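Why Do Floors Have Speckles?

Look down the next time you are in a school hallway, a hospital or a big store. There is a good chance the floor is speckled. Little flecks of gray, white or black are scattered all over it, and no two patches look quite the same.

Some speckled floors are made of stone. Granite is one kind. It started out deep underground as rock so hot that it had melted. As the rock cooled very slowly, crystals grew inside it. Different minerals made crystals of different colors, and those are the specks you see when the stone is cut and polished.

Other floors only borrow the look. Terrazzo is made by people, and it has a long history. Workers mix chips of stone or glass into wet cement and spread it out flat. When the mixture is hard, they grind the top down until the chips show, and then they polish it smooth. At first the chips were scraps left over from cutting marble for fancy buildings.
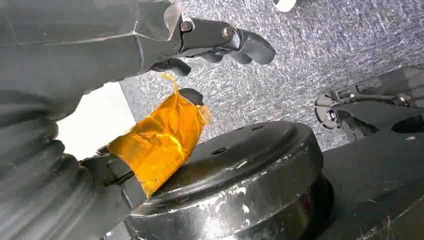
Vinyl and rubber floors can have specks too. In these, bits of colored material are mixed in at the factory. In some kinds the color goes all the way through, so the pattern stays even when the top wears down.

So why bother with specks at all? One reason is dirt. On a plain white floor, every crumb and shoe mark stands out. On a speckled floor your eyes have a harder time finding them. The dirt is still there, of course, and the floor still needs to be mopped.

Specks also help with scratches. A thin scratch on a shiny, one-color floor makes a clear line. On a speckled floor the line gets lost among the dots.

The old school in Kulmont has a terrazzo hallway with chips in 16 colors. It has been walked on for 46 years. When one corner cracked, the workers had to mix a small batch of new terrazzo to match, and it took them two tries to get the gray right.

Try this at home

You will need white paper, a gray crayon and a pinch of ground pepper. Leave one sheet plain. Cover the other with small gray dots. Sprinkle half the pepper on each sheet, then step back and look. On which sheet is the pepper easier to see? Tip the pepper into the trash when you are done - and try not to sneeze.

Words to know

Mineral: a solid material found in nature. Rocks are made of minerals.
Terrazzo: a hard floor made from chips set in cement or another binder. Say it "tuh-RAHT-so."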